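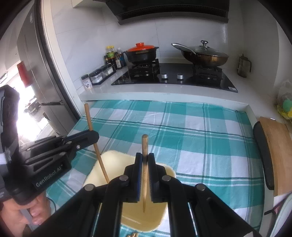
Ilthorpe Releases Clokmont 5, Planning and Perception Software for Two-Handed Work on Thin Objects

PLUDHAM, 7/16/19 – Ilthorpe today released Clokmont 5, a new version of its software for teaching and planning two-handed manipulation tasks. The release adds a perception module for thin and overlapping objects, a rewritten two-arm planner, and a set of tools for reviewing recorded demonstrations before they are used for training.

Clokmont is used by labs and integrators who work with parallel-jaw grippers. It takes wrist-camera video from hand-held grippers, recovers the path of each hand and the opening of the jaws, and turns the result into motions that a pair of arms can run. Version 5 keeps this basic pipeline. Most of the changes are in what happens between the video and the motion.

Thin objects

Earlier versions of Clokmont found objects by fitting a box around them. That works for cups and cartons. It works poorly for chopsticks, pens, skewers and spoon handles, where a single box can take in three or four items lying across one another. Users have reported this as their most common cause of failed grasps.

The new module, called Tichý, fits a center line to each long object and keeps track of which end is which. Where two objects cross, Tichý holds both lines through the crossing and marks the upper one when it can. When it cannot tell, it says so, and the planner picks a different item first. Patterned backgrounds such as checked cloth, which used to produce false edges, are handled by a separate filter that can be turned off for plain work surfaces.

Table clearing and sorting were used as the main development tasks. The reference recordings were made in ordinary kitchens, with normal room light and household tableware.

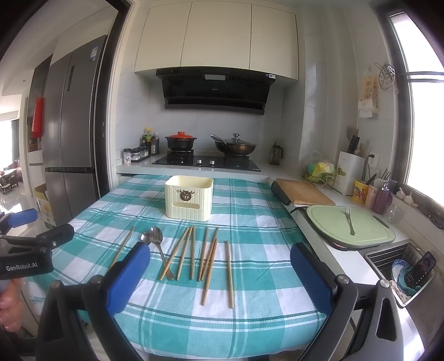 Chopsticks and spoons on the table, with the storage box behind them. Clokmont 5 treats each utensil as a separate line with two ends.

Two-arm planning

The planner in Clokmont 4 finished the path for one arm and then fitted the second arm around it. In tight spaces the second arm often waited. The Clokmont 5 planner solves for both arms together and lets them share a target area, such as the mouth of a container, as long as the jaws stay a set distance apart. The default distance is 40 millimeters and can be changed for each task.

Planning time for a two-arm insertion task has dropped to around 2 seconds on a standard desktop workstation. Plans can be paused and edited by hand, and an edited section no longer forces the whole plan to be solved again.

Jaw opening is now part of the plan. In previous versions it was a simple open or closed command attached to the end of a motion. Users can set a limit on how wide the jaws open near other objects, so that picking up one utensil is less likely to push the next one aside.

Review tools

A new review window shows the video from both grippers on one timeline, with the recovered hand paths and jaw openings underneath. Sections where tracking is weak are shaded. Reviewers can trim a recording, split it into steps, or reject it, and each decision is saved with a note. A command-line version of the same checks is included for teams that process recordings in batches.

Time alignment between the left and right recordings has also been reworked. Recordings with a drifting clock on one side can now be corrected after the fact. Before this release they had to be made again.

Compatibility

Clokmont 5 opens projects from version 4 directly. Projects from version 3 and earlier must be converted with the tool supplied in the installer. Custom object detectors written for version 4 will run without changes, but they do not have access to the new center-line data until they are rebuilt.

The old single-arm planner remains in the package and is still the default for single-arm projects. It will receive fixes but no new features.

Availability

Clokmont 5 is available now to all customers with a current support contract, at no added cost. It was tested with selected customers beginning in May. New licenses are sold by the seat, and a reduced rate is offered to universities. Release notes, the conversion guide and a sample project can be downloaded from the customer portal.

About Ilthorpe

Ilthorpe develops control, perception and planning software for robot manipulation. The company is based in Pludham.

Press and sales inquiries may be sent through the contact form on the Ilthorpe website.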